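Folding room walkthrough, Skovmont laundry and linens, March 2026
Walked by: Ivana Rivadeneira
Prior sheet by: Renato Montecinos

Marks: **OK** / **Fix** / **?** (I was told it's fine and I'm not convinced)

I had Renato's last sheet with me. It has 17 lines and 17 check marks, and no comments. I've never seen a room that good, so I started over from the top.

## Floor and walkways

- [x] **OK** Path from the dryers to the folding tables is clear. Two people with full carts can pass each other.
- [ ] **Fix** Mat at the door curls up on the side toward the hall. The old sheet says "replaced." If it was replaced, it was replaced with another curled mat.
- [ ] **?** Non-slip coating by the sinks. Vicente says it was redone. It felt the same under my shoe as the bare floor next to it. I'd like to see the invoice.
- [x] **OK** Drain covers seated, all screws in.

## Exits and fire

- [x] **OK** Both doors open fully from inside without a key.
- [ ] **Fix** Extinguisher by the dryers has a current tag but it's hung behind the rolling rack. I had to move the rack to read it.
- [ ] **?** Emergency light over the back door came on when I pressed the test button and stayed on for as long as I held it. That's a few seconds. Has anyone run it for the full time? I asked three people and got two shrugs and a "probably."
- [x] **OK** Exit signs lit.

## Dryers and lint

- [ ] **Fix** Lint screen log is filled in ahead. The April page already has initials on the first four lines. I don't care whose they are, but the log is worthless until this stops.
- [x] **OK** Screens themselves were clean when I pulled them.
- [ ] **?** Duct behind dryer 2. The Mamani service sticker says cleaned, no date written in. I can't pass a sticker with a blank on it.
- [x] **OK** Dryer doors latch, and the drum stops when the door is opened. Tried on every machine.

## Shelving and storage

- [ ] **Fix** Top shelf is rated 600 pounds according to the plate. Good for the plate. The anchors at the left end are loose enough to turn by hand, and I wouldn't load it to a quarter of that until they're reset.
- [x] **OK** Heavy bundles kept at waist height.
- [ ] **Fix** Step stool is missing a rubber foot. Nicanor has been told. He says he was told about a different stool.
- [x] **OK** Cleaning products on their own shelf, labels facing out, lids on.

## Carts

- [x] **OK** Brakes hold on all the carts in use.
- [ ] **?** The Plultus cart marked "repaired" pulls to the right when it's loaded. Without a load it's fine, and I suspect that's how it got tested.

## Folding tables

- [x] **OK** Tops wipe clean and have no splinters or lifted edging where I ran my hand.
- [ ] **Fix** Height on table 3. The sheet calls for 40 inches and the tape says less at the window end. One leg needs adjusting.
- [ ] **?** Dark garments are supposed to be checked for pins, clips and pocket contents before folding. I-hsuan says the check is always done. There's no tick box for it on the batch slip, so how would I know?
- [ ] **Fix** Power strip just past the table edge. It's switched on with plugs in it, and folding goes on right in front. I want it mounted lower, well away from where fabric can slide over it. "Nothing has ever fallen on it" isn't a control.
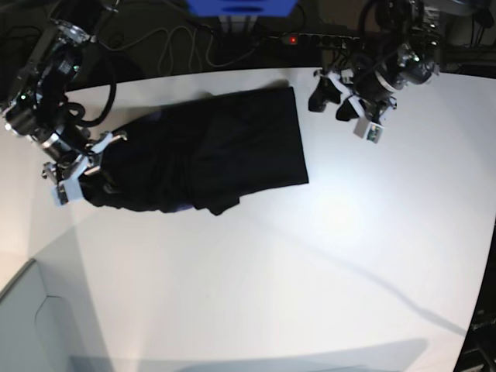

*Folding tables: black garment on the white top, power strip along the far side, switch light on.*

## Electrical, rest of room

- [x] **OK** Cover plates on all wall outlets.
- [ ] **?** Amier steam iron cord. Somebody wrapped it in tape near the plug. Under the tape could be a scuff or could be bare wire. Out of use until it's unwrapped and looked at.
- [x] **OK** Panel labeled, door closes, nothing stacked in front of it.

## Follow-up

Vicente to send the floor invoice and the duct cleaning date. Nicanor has the stool, the shelf anchors and the power strip. Shelf anchors first, please. I-hsuan to add a pocket check box to the batch slip.

I'll accept photos for the mat and the extinguisher. For the anchors and the power strip I'm coming back to look myself. Work order is 69, and it stays open until then, including if somebody tells me it's done.

I.R.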